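Telanier Motion Tools: Set-up Guide
Section 6. Teaching the surface model

Before Telanier can plan a grasp, it needs to know where the counter is. It will happily plan one without knowing, and you will hear the result from the next room. Set aside 20 minutes and do the steps in order.

You will need a finished wrist camera calibration (Section 5) and a surface with nothing on it that you want picked up.

6.1 Capture the surface

1. Open the Perception tab and choose New Surface. Give it a name you will recognize in September. "test2_final" has been used.
2. Open the gripper to its full width and jog the arm to the viewing pose. Both fingertips should show in the live view.
3. Press Mask Fingers. The software outlines each finger in orange. If the outline includes a piece of the counter, drag it back.
4. Press Capture and wait for 49 depth samples to come in. Keep your hands away until the bar is full.
5. Check the Fit score. It runs from 0 to 100, and anything in the green band will do. People who chase the last few points tend to miss lunch.

Note: Polished stone is hard on the depth filter. Reflections look like holes, and the planner takes holes seriously. Turn on Gloss Rejection before step 4 and leave it on. 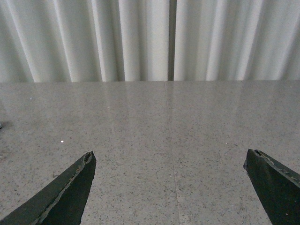
Figure 6-2. Wrist view with gripper open over speckled stone. The seam and the curtain reflections are both common sources of false edges.

6.2 Clean up false edges

6. Click Show Edges. A seam between slabs usually appears as a line running through the workspace. Select it and choose Ignore, or the planner will treat it as a border and refuse to cross.
7. Draw the back limit where the surface ends. Stay 2 cm short of any fabric. Pleats look like a row of thin, graspable objects, and the grasp finder is an optimist.
8. Set Minimum Object Size. At the factory setting, a crumb counts as an object.
9. Save, then run Dry Plan with the arm disabled.

CAUTION: Do not skip Dry Plan. Saving a surface makes it live at once, including any mistakes in it.

If Dry Plan reports "surface above tool," the mask from step 3 is wrong. Delete the surface and return to step 2. The Repair button is still there, but Carys Ellis, who wrote it, asks that you leave it alone until the next release.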